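About us

Curdale is a small test house in the north of England. We try out grippers, robot arms, wrist cameras and controllers, side by side, and write up what we find for people who have to choose between them. We do not sell any of these things and we do not take a cut when a customer buys one.

We were set up by Karine Thibodeau, who had spent years fitting arms into packing lines and was tired of picking parts from a brochure. The first comparison she did was between two controllers, for a bakery that could only afford to get it wrong once. The bakery passed the report on to a neighbour, and the work has come in much that way since. There are now five of us in the office and workshop, and we share the ground floor with a firm that repairs sewing machines.

Who we work for

Most of our customers are food plants, small parts makers, colleges and the odd hospital store. Some know exactly what they want to compare. Others come with a job that needs doing and no idea which arm would suit it. Both are fine. We ask what is being handled, how heavy it is, how often it turns up damaged or facing the wrong way, and who will have to clean the gripper at the end of the shift.

We also take work from makers who want their own products checked before a launch. In that case the maker pays for the test but does not get to change the report. If they don't like it they can keep it to themselves, but they can't quote half of it. This is written into the contract on page 2 and we have turned jobs down over it.

What we test

Grippers: how far they open, how firmly they hold, how they cope with thin handles and flat edges, and what happens to the fingertips after a long run. We look at two-finger grippers more than any other kind, as that is what most people end up buying.

Arms: reach, repeatability, noise, and how awkward the arm is to move by hand when it has stopped somewhere silly.

Cameras: where to mount them, how they manage with dark or shiny surfaces, and how much of the view the gripper itself takes up.

Controllers: set-up time, error messages, and how long it takes a new member of staff to run a simple job without help.

How a comparison is done

Every comparison starts with a written task list, agreed with the customer before anything is switched on. Each entry on the list says what the robot has to do, how many tries it gets and what counts as a pass. A near miss is a miss. We keep the recordings of failed tries as well as good ones, and customers can ask for all of them.

Our standard household list has 18 tasks, mostly doors, drawers, lids and handles. We wrote it for a comparison called Gistarau, which put two finger lengths against each other on the same arm, and it has been in use ever since. Wording was tidied up last August but the tasks themselves are the same, so older results can still be set against newer ones.

Simulation comes first for nearly all of this. It is cheaper to find out on a computer that a finger is too long for a gap than to find out in the workshop with a bent finger. We build the room, put the furniture in it, and run the gripper through the list with the camera view set low at the wrist.

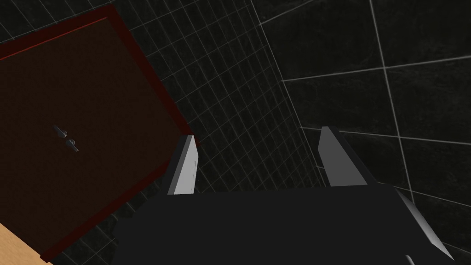

Dark furniture is worth including early on. A camera that does well with pale doors and good light can lose a small dark handle altogether, and the customer will have dark doors sooner or later. We vary the colours, the walls and the angle of approach, and we note which changes made a difference to the score and which made none.

Once a set-up gets through the list in simulation it goes on to the bench. We don't publish simulated scores on their own. In the Zodus controller comparison one entry passed 82 per cent of its simulated tries and did a good deal worse on real drawers, mainly through sticking runners. Both figures went in the report, next to each other.

Reports and prices

A report runs to a few pages of plain text, with the score tables at the back. Radulović, our long-standing print shop, can supply bound copies if your board likes paper. Prices depend on how many items are being compared and whether we have to buy them in. We quote in writing before starting, and the quote doesn't change unless the task list does.

Visits are by appointment. Please write to the office first and tell us what you would like to see running.

Page last updated Apr 29, 2020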